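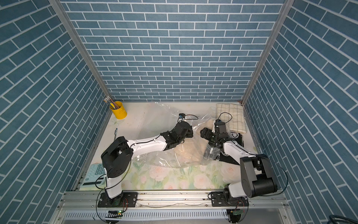
Session 9: Two Prints in One Small Space

Surface Pattern for Interiors
Instructor: Érica Arruda
Workroom hours: Thursday, after class

Read before class: the handout on repeats and matching from Session 8. Bring your sample folder, a steel rule, a soft pencil and one printed cloth from home.

1. What we are covering

Last time we looked at one print on one wall. This session puts a second print next to it. The case we will use is a geometric paper on three walls with a floral surface at table height. Students tend to say these two should not go together. They can, and small stores, booths and window displays use the pairing often. Most of the work is in the scale of the two prints, their colors, and what happens along the line where they meet.

2. Brick prints

A printed brick paper has two parts, the brick and the grout line. The grout line does more than people expect. Thin and pale, it makes a light grid and the wall reads as flat pattern. Thick or dark, it makes the wall look heavy and close. In the opening photo the bricks are steel blue and the lines between them are thin and white.

Brick is also a running pattern with strong horizontals. Seen straight on, the rows sit level. Seen at an angle, they slant. On a three-sided space you get both at once: level rows at the back and slanting rows at the left and right. Stand at the open side when you judge your sample. Holding the paper flat in front of you will not tell you how the side walls look.

Points to check on a brick paper:

Do the rows line up at the corners? If they don't, the step will show from the front.
Is the grout line the same width on every drop?
Does the color hold between rolls? Buy all of them from one batch.
Where does the cut fall at the top? A full brick or a half brick looks planned. A sliver does not.

Kitaren and Prendness both make brick papers we have in the sample room. The Kitaren sheets are matte and the Prendness sheets have a slight sheen. Compare them under the ceiling light and again by the window.

3. Covering the corners

A corner where two patterned walls meet is hard to get clean. You can wrap the paper around and trim it, butt the edges, or put something over the join. A post or strip of bare metal works well with cool colors. In both photos silver aluminum posts stand where the walls meet. They give the eye a plain vertical between two busy areas.

If you use a strip over the join, you still have to match the rows on each side of it. A wide strip hides a small error. It will not hide a whole row.

Wood strip, painted strip and fabric tape are the other options in the sample room. Neusa Fagundes will show the fabric tape at the start of the second hour.

4. Floral surfaces

The table covering works differently from the wall. It lies flat, it is seen from above or from the front, and things get put down on it. A print that looks good on the roll can be lost once the table is in use.

Look at how the print is spread. The mat in the opening photo is cream and white near the back and goes into pink roses and light green leaves toward the front edge. This is called a graded or border layout. The other common layout is the all-over, where the motif repeats at the same density from edge to edge. With a border layout you have to decide which side faces the viewer before you cut anything.

A large rose needs space around it. If the edge of the table cuts through a flower, that is acceptable for one or two motifs. Move the covering a few inches either way before fixing it and see what changes.

Wear

Pale coverings show marks. There are scuffs and small dark marks across the mat in the opening photo, and a pale ground makes them easy to pick out. For a surface that will be worked on, ask the supplier whether the print is under a clear layer or on top. Wipe with a damp cloth first. Try any cleaner on the back corner.

5. Adding cloths and small objects

Once the wall and the table are settled, anything placed on top becomes a third layer. Cloths matter most here, since they cover part of the print and bring in their own.
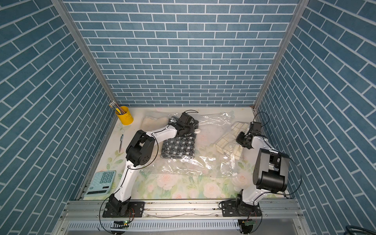
Photo 2. Blue-gray brick walls and a rose-printed table, with a dark patterned cloth, a cream cloth, a cup and a calculator.

Compare the two cloths. The cream one is close to the ground color of the table. The dark patterned one is a strong contrast with it. Either can be right. Ask what you want seen first.

Then look at how much of the floral is left showing. The large roses here are along the front portion of the table, so the print still reads from the open side. Green leaves spread across the left side above the calculator. Plain objects are easier to place on a busy ground than patterned ones, and an object with a hard, straight outline stands out well among leaves and petals.

6. Measuring for your sample board

Your board for this session is a small three-sided model: one back panel, two side panels and a base.

Back panel: 42 inches wide
Side panels: 36 inches each
Base: cut to fit after the panels are joined

Open the side panels out a little from square. Join them at the back with tape on the outside.

7. Steps

Pick one geometric print and one floral from the sample room.
Pin both to the wall next to each other and look at them from across the room.
Mark a level line on the back panel and carry it around to both sides.
Hang the back panel paper first, then the sides, matching the rows to your line.
Smooth from the center out. We use Brito paste, mixed to the instructions on the tub.
Let the panels dry flat under a board.
Cover the corners with the strip you have chosen.
Lay the floral on the base without fixing it. Try it in 2 positions and sketch both.
Fix it down in the better position.
Place your cloth from home and one plain object.

Rolls go back on the rack by pattern number. Kaltetti floral mats are sold by the yard and the ends are in the bin under the cutting table. Use those before you start a new length.

8. Hand in

The board, with your name on the underside of the base.
Both sketches from the base layout.
One page of notes on which print you noticed first and what you changed as a result.

Boards are kept on the shelf until the end of December. After that, take them home.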